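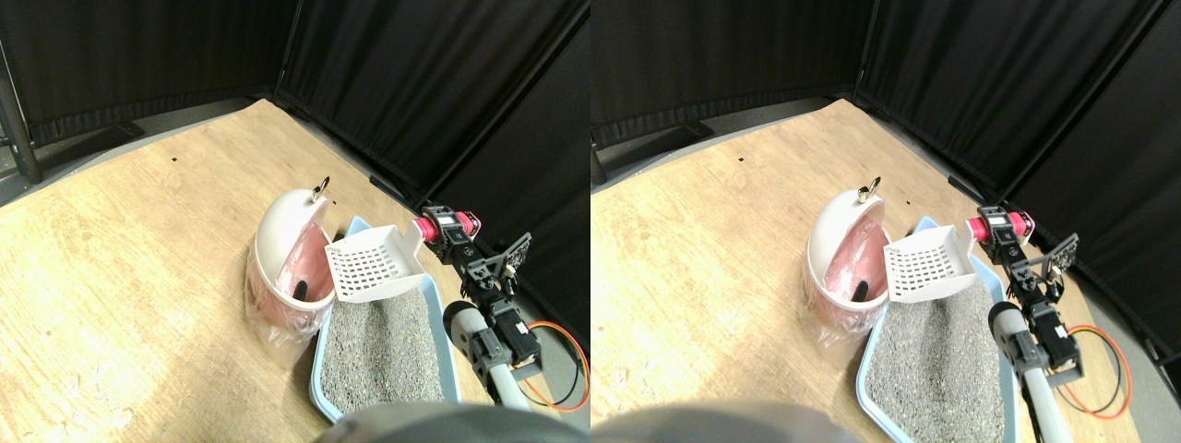 Left and right views from the Pluteo's stereo pair, litter tray task.

Pluteo Stereo Chore Kit
by Cislow

If you have ever tried to teach a robot a household job, you will know that the fun parts get all the attention (folding a shirt! pouring a drink!) and the grubby parts get left for later. We went the other way. The Pluteo kit grew out of a research project led by Gunhild Laxdal, who wanted to find out how much a second viewpoint helps a learned policy when the job involves loose, grainy stuff and floppy plastic, and cat litter seemed to her about as good a test as anyone could ask for.

The method is simple enough to explain over coffee. A person guides the arm through the whole chore, scoop and bin included, while both views are recorded together. The policy then trains on the paired views and the arm's own joint readings, with no depth map worked out in between. Gunhild's group trained one version on both views and another on the left view alone, keeping everything else the same, and compared them on the same set of starting layouts.

What did they find? With 3000 recorded runs, the two-view policy finished the full chore far more often, and most of the gain came at the moment of reaching for the scoop handle. With 2000 runs the gap was wider still, which pleased us very much, as most labs we talk to would love to record less. Carrying the scoop over to the bin was nearly a tie – one view does fine there. Thin plastic bags remain hard for both, and we would be fibbing if we said otherwise.

What comes with the kit

The stereo head with its mount, calibration board and cables
The Marinho recording software, with a license for 2 workstations
The trained litter task policies, one-view and two-view, for you to compare on your own bench
The full set of demonstration runs on a drive
A printed setup guide, written by Renata Gajewski and kept to everyday words

The arm itself is sold separately. If you already own a Pimance arm, the mount bolts straight on and you can be recording the same afternoon. For other arms, please write to us first with the joint layout and we will tell you what we know.

A few notes on setting up. Plain dark curtains behind the work area made training steadier for us, and they are cheap. Put the tray and bin down a little differently for each run, or the policy will learn your floor instead of the chore. Calibrate again whenever the head has been knocked – it takes almost 6 minutes, and Renata's guide has a page on it.

The next batch ships in November. Orders are open now, and teaching labs can ask for the classroom price.

Share this page (6)

We use cookies to remember your cart and language. Accept | Settings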